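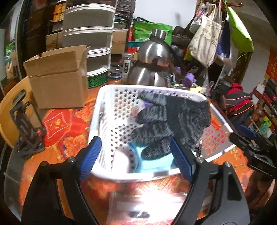
Taking my mom and two kids to a robot open day, what should I expect?

Posted in Local Events & Days Out by maple_and_rust

Hi all, hoping somebody here has been to one of these. Kurard is doing an open day at their Cosholm building in October and I got four places through my sister-in-law's work. The page says there will be "live demonstrations of household manipulation" and a hands-on corner, and that's pretty much it. No schedule, no map, nothing about food.

I'm bringing my mom (she's 74 and her hip is not great) and my two kids, who are nine and six. The nine year old is expecting something out of a movie and I'm a little worried it's going to be a man with a laptop talking for an hour. The six year old will be happy if there is a vending machine.

So my questions, in no order:

Is there anything a six year old can touch? Is there somewhere for my mom to sit? How long do people really stay? And can you just show up in the afternoon or do you need to be there when the doors open at 10? We're coming from the far side of the county and I'd love not to get everybody up at dawn.

Also, is the parking as bad as the comments on their page make it sound?

Thanks in advance!

Posted by tinroof_tess
Marked helpful by the poster

We went to the spring one and had a great time, so let me try to get through all of this!

First, please warn your nine year old that it's not a movie. There are no robots walking around shaking hands. What you get is a row of ordinary-looking tables with ordinary stuff on them, and arms or hand-held grippers doing small jobs with that stuff. Gloves, cloths, jars, boxes. Somebody puts a knit glove in a basket, somebody picks it up with the gripper and puts it someplace else, and then they do it again. And again. I thought my son would be bored stiff and he stood at the laundry table for half an hour, because the arm kept getting almost all of a towel and then dropping a corner. The whole crowd was groaning and cheering like it was a ball game.

The hand-held grippers are the part your kids will like. You squeeze a handle and the two fingers close, and you try to pick up whatever's in the basket in front of you. My daughter was five at the time and she could do it with both hands. Soft things are harder than you'd think! I went for a work glove and got it by one finger three times in a row, and each time it slid right back down. The person running our table said to go in flat and low and grab the thickest part, around the palm, and that helped a lot. They do make the little ones take turns, and the line gets long after lunch.

If I remember right, they told us one of those tables had logged 2760 tries at picking things up since the winter. They keep a tally on a whiteboard and add the visitors' tries at the end of the day, so my kids are in there somewhere, which they still bring up at dinner.

For your mom: there are chairs along the back wall in the big room, but they're folding ones and they go fast. The hallway between the two rooms has a bench with an actual back on it and you can see one of the demo tables from there through the glass. I'd head for that. The bathroom is on the same floor. There's an elevator too, but it's around the corner from the front desk and there was no sign for it, so ask.

We stayed two and a half hours and that was plenty. If you want the grippers without much of a wait, come at opening. If you can't face that, come late in the day, when the families with babies have gone home. Middle of the day I'd skip.

Food was one cart with coffee and pretzels. There IS a vending machine, by the coat racks. It took my dollar and kept it.

Oh, and dress in layers. The big room was freezing and the small room was like a greenhouse.

Posted by Drydock88

Parking is fine if you don't use their lot. Use the Fuchs garage two streets over, top level. Their own lot fills up in the first ten minutes and then everybody circles.

Didn't do the hands-on part so can't help there. The talk was okay, kind of long. They said roughly 1280 people came last time and I believe it.

Posted by quietporch

I'm going to be the less cheerful one, sorry in advance.

I went on my own, as a grown-up with an interest in this stuff, and I thought it was badly organized. Two of the tables weren't running when I got there and there was no word on when they'd be back. The talk was in the same room as the demos, so you couldn't hear the speaker over the kids and the kids couldn't get near the tables for the seats. If you care about the talk, sit on the left side, close to the front.

That said, I did like how plain the setups were. I've been to the Drovov demonstration days, where everything is one gray block on a white table and of course the arm picks it up every time. At Cosholm they had the tables full of clutter, like somebody's kitchen or hallway, and you could see what trips the thing up. Anything floppy. Anything lying on top of something else floppy. I asked why they bother with cloth and gloves at all and got a good straight answer, that cups are mostly solved for them and fabric isn't. I would have paid for a ticket just to talk to that person for longer.

With a six year old I would plan on an hour and be pleased if you get more. There's a playground behind the library, five minutes on foot.

One thing tess left out: you have to sign a form at the desk if you want to use the grippers, and for kids a parent signs. They keep recordings from the hands-on tables. If you're not okay with that you can still watch, they give you a different color wristband. Read it before you get to the front, the line behind me was not patient.

Comment from maple_and_rust

Oh this is so good, thank you all! I've put the bench and the Fuchs garage in my notes. I think we'll aim for late in the day and let everybody sleep in. Tess, did you need the printed tickets or was the email okay? My printer is out of everything except yellow.

Comment from tinroof_tess

Email was fine, they just looked at my phone. Bring quarters for the vending machine, the bill slot is the part that's broken. And tell your kids palm of the glove, not the fingers!!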